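겨울옷 개기, 침구 정리 함께하실 참여자를 찾습니다

안녕하세요. 집안 정리 모임 Cutgate에서 살림 기록을 맡고 있는 Verna Oyelaran입니다. 한국에 와서 산 지 꽤 되었는데도 글이 자꾸 길어지는 버릇은 고쳐지지 않네요. 차 한 잔 옆에 두고 천천히 읽어 주시면 고맙겠습니다.

저희는 10월부터 '이불과 외투'라는 이름으로 작은 살림 프로젝트를 시작합니다. 여름 내내 장롱 위 칸이나 침대 밑에 들어가 있던 패딩, 누비이불, 겨울 베개 같은 것들을 꺼내서 펴고, 살피고, 개고, 다시 제자리를 찾아 주는 일을 여러 사람의 손으로 해 보고 그 방법을 모으려고 해요. 집마다 개는 순서가 다르고, 같은 집에서도 어머니와 딸이 다르게 갭니다. 저희 어머니는 소매부터 접으셨고 저는 늘 모자부터 접었어요. 이모는 아예 돌돌 말아서 끈으로 묶으셨고요. 어느 쪽이 맞다고 가르치려는 모임이 아니니 평소 하시던 대로 와서 해 주시면 됩니다.

모아 둔 방법은 Ukach라는 소책자로 엮을 예정입니다. 첫 인쇄는 1000부이고, 참여하신 분들께는 나오는 대로 우편으로 보내 드려요. 글솜씨는 전혀 필요 없습니다. 말씀해 주시면 저희가 받아 적고, 인쇄 전에 한 번 읽어 보시도록 보내 드릴게요. 고치고 싶은 데가 있으면 몇 번이든 고쳐 드립니다.

어떤 일을 하게 되나요

첫 시간은 외투로 시작합니다. 침대 위에 패딩을 넓게 펼쳐 놓고 소매를 하나씩 들어 모양을 잡은 다음, 지퍼와 모자 쪽을 살피고, 각자 편한 방식으로 접습니다. 패딩은 접다 보면 공기가 차서 자꾸 부풀어 오르지요. 꾹꾹 눌러서 빼는 분도 있고, 잠깐 두었다가 다시 접는 분도 있습니다. 저희는 그 망설이는 시간까지 포함해서 천천히 진행하니 서두르지 않으셔도 돼요.

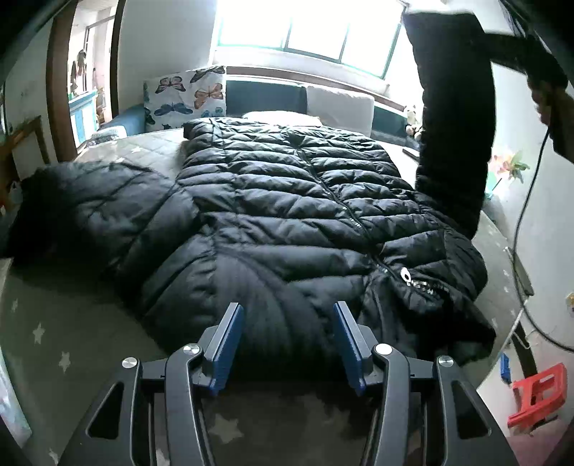 검은색 누빔 패딩을 매트리스 위에 펼치고 한쪽 소매를 들어 올린 모습

외투 다음은 이불입니다. 이불은 외투보다 훨씬 크고, 혼자서 다루면 꼭 한쪽 귀퉁이가 말썽을 부립니다. 네 귀퉁이를 찾아 맞추고, 반으로 접고, 다시 반으로 접는 데까지가 한 묶음이에요. 장롱에 넣을 때처럼 작게 개는 방법도 좋고, 낮 동안 침대 발치에 걸쳐 두는 방법도 좋고, 호텔처럼 팽팽하게 펴 두는 방법도 환영합니다. 혼자 하는 게 편하신 분은 혼자, 맞잡아 줄 사람이 있으면 좋겠다는 분은 저와 함께 하시면 됩니다.

마지막 삼십 분쯤은 베개와 쿠션 차례입니다. 크기가 제각각인 쿠션을 어디에 기대어 놓을지, 무늬 있는 것과 무늬 없는 것을 섞을지 따로 둘지, 이런 이야기를 하다 보면 시간이 금방 가요. 지난봄에 작게 열었던 모임에서는 쿠션 이야기만 하다가 저녁 먹을 때를 놓쳤답니다(그날은 국수를 시켜 먹었어요!).

장소와 분위기

정리는 보통의 살림집 침실에서 합니다. 저는 강의실 책상 위에서 이불을 개 본 적이 한 번 있는데, 두 번은 못 하겠더라고요. 그래서 진짜 침대가 있고, 누군가 기대앉을 만한 쿠션이 있고, 책 몇 권과 장난감도 있는 방을 고집하게 되었습니다. 창이 커서 낮에 들어오는 빛이 참 좋아요. 특히 짙은 색 이불은 밝은 데서 펴 보아야 먼지나 실밥이 눈에 들어옵니다.

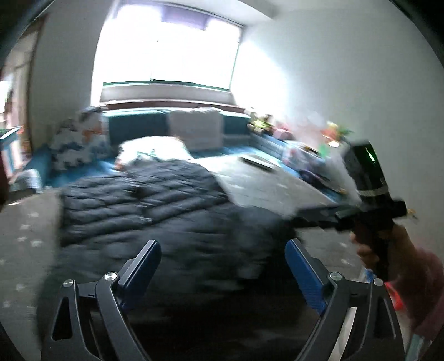

방에 있는 물건은 편하게 옮기셔도 되고, 끝나고 나서 제자리에 돌려놓는 것은 저희가 하겠습니다. 어린이가 있는 집에 사시는 분이라면 아시겠지만, 침구 정리는 늘 침구만 정리하고 끝나지 않지요. 이불을 개려고 들면 그 밑에서 인형이 나오고 양말 한 짝이 나오고, 그걸 치우다 보면 정작 이불은 저녁까지 그대로 있고요. 그런 집에서 쓰는 요령도 꼭 듣고 싶습니다. 치우는 순서를 정해 두셨는지, 큰 것부터 하시는지, 일단 한구석에 몰아 두시는지, 사소해 보이는 것일수록 소책자에서는 귀한 이야기가 됩니다.

이런 분을 기다려요

살림 경력은 보지 않습니다. 자취를 막 시작하신 분, 평생 이불을 개 오신 분, 정리가 영 서툴러서 배우러 오고 싶은 분 모두 좋습니다. 다만 허리를 굽혔다 펴는 동작이 꽤 있고 두꺼운 이불을 들게 되니, 무리가 가겠다 싶으시면 미리 말씀해 주세요. 가벼운 옷과 쿠션 위주로 순서를 바꿔 드릴 수 있어요. 나이는 만 21세 이상이면 되고 위로는 제한이 없습니다. 어머님이나 아버님과 함께 오시는 것도 대환영이에요. 한국어가 편하지 않으신 분은 영어로 진행해 드립니다.

모집 인원은 28명이고, 한 번에 최대 5명까지만 모십니다. 침실이 그리 넓지 않아서 더 많아지면 이불을 펼 자리가 없거든요. 한 분당 두 번 참여하시는 것을 기본으로 하고, 한 번에 두 시간 반 정도 걸립니다. 첫 번째는 저희가 준비한 옷과 이불로, 두 번째는 댁에서 가져오신 것으로 해요. 두 번째 시간에 무엇을 가져올지는 첫날 같이 의논하면 되니 미리 고민하지 않으셔도 됩니다. 부피가 큰 이불은 저희가 담을 자루를 빌려 드려요.

시간과 사례

모임은 매주 수요일 오전 열 시와 오후 두 시에 있습니다. 오전반은 조용한 편이고 오후반은 수다가 조금 더 많습니다. 원하시는 쪽을 적어 주시면 되도록 맞춰 드릴게요. 참여하시는 분께는 회당 소정의 사례비와 교통비를 드리고, 따뜻한 차와 간식도 준비합니다. 드시면 안 되는 음식이 있으면 신청하실 때 꼭 적어 주세요. 사례비 금액과 지급일은 확인 전화 때 자세히 안내해 드립니다.

세탁에 필요한 물품과 보관 주머니는 이웃 가게 Tuncer에서 도와주기로 했어요. 두 번 모두 참여하신 분께는 보관 주머니를 하나씩 드립니다. 색은 고르실 수 있는데, 먼저 오시는 분이 먼저 고르시는 걸로 하겠습니다.

준비물

양말은 꼭 신고 와 주세요. 손톱이 길거나 장식이 달린 반지를 끼셨다면 얇은 천에 걸릴 수 있으니 잠시 빼 두실 작은 주머니가 있으면 좋습니다. 먼지에 예민하신 분은 마스크를 챙겨 오시고, 깃털이나 솜 알레르기가 있으신 분은 신청서에 표시해 주세요. 앞치마는 저희 것을 쓰셔도 됩니다.

신청 방법

Indico 신청 페이지에서 '이불과 외투'를 찾아 이름, 연락처, 원하는 시간대를 남겨 주시면 됩니다. 마지막 칸에 '나의 개는 법'을 한두 줄 적는 자리가 있는데, 비워 두셔도 당락에는 영향이 없어요. 그래도 적어 주시면 제가 무척 기쁘게 읽습니다. 자리가 다 차면 대기 명단에 올려 드리고, 빈자리가 생기는 대로 순서대로 연락드립니다.

온라인 신청이 어려우신 분은 가족이나 이웃분이 대신 적어 주셔도 괜찮습니다. 그럴 때는 실제로 오실 분의 성함과 통화하기 좋은 시간을 함께 남겨 주세요. 전화는 제가 직접 드리고, 주로 저녁 시간에 드리게 될 것 같아요.

신청 후 일정이 바뀌셨다면 전날 저녁까지만 알려 주세요. 다른 날로 옮겨 드리겠습니다.

Cutgate 살림 기록 담당
Verna Oyelaran 드림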